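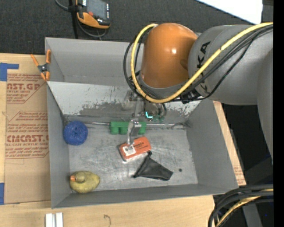 tassanee_p
Ok so how long do you all rest pancake batter? My aunt swears by overnight in the fridge and I'm lucky if I wait 11 minutes, I get hungry!

randholm50
Overnight is for yeasted batter. With baking powder you lose all the lift. Half an hour, tops.

Sakda S
Disagree, I leave mine till morning all the time (double-acting powder) and they come out plenty tall. Thicker too.

randholm50
Thicker isn't fluffier though.

tassanee_p
What about buttermilk? I've got a quart to use up

bukola963
Don't rest it at all, mix and pour. Lumps are fine!!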